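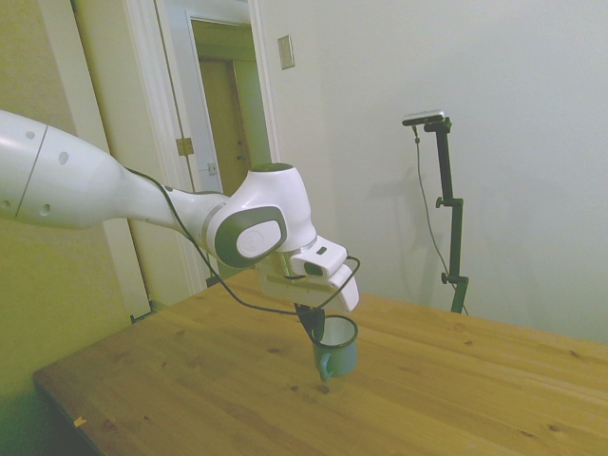

Chapter 17: Enamelled Drinking Vessels

Reading time: 6 minutes

17.1 Scope of the chapter

An enamel mug is a steel body coated with a layer of glass. The steel gives the vessel its shape and resists breakage; the glass keeps food and drink away from the metal and carries the colour. This chapter deals with small household mugs of the kind kept in most kitchens, often with a coloured exterior, a white interior and a dark rim. Larger ware – stockpots, basins and roasting tins – is left to Chapter 18.

17.2 Terms used

The body is the pressed wall and base taken together. The rim is the upper edge, where the steel is turned over before coating. Enamel pulls thin over a tight curve, so a second, darker coat is commonly applied there. The handle is a strip of steel welded to the wall at two points. In this book the handle side is taken as the reference position when the location of a chip or stain is recorded.

17.3 Condition on the table

A mug should first be examined standing upright on a level surface. Pine tabletops are suitable, although a raised knot or a small scrap under the base can make a sound vessel rock. Brush the surface clean before judging whether a base is true. The interior is inspected next, from directly above, then the rim, then the handle joints.

Wattimena's survey of household ware in Grollham (Qistina Wattimena, January edition) recorded 569 mugs. Chips at the rim were the most frequent fault, followed by chips at the base. Damage inside the vessel was found in 27 of them. These figures are used again in section 17.5, where the faults are grouped by cause.

17.4 The coating

Two coats are usual. The first, or ground coat, bonds to the steel and is normally dark. The second, or cover coat, supplies the visible colour.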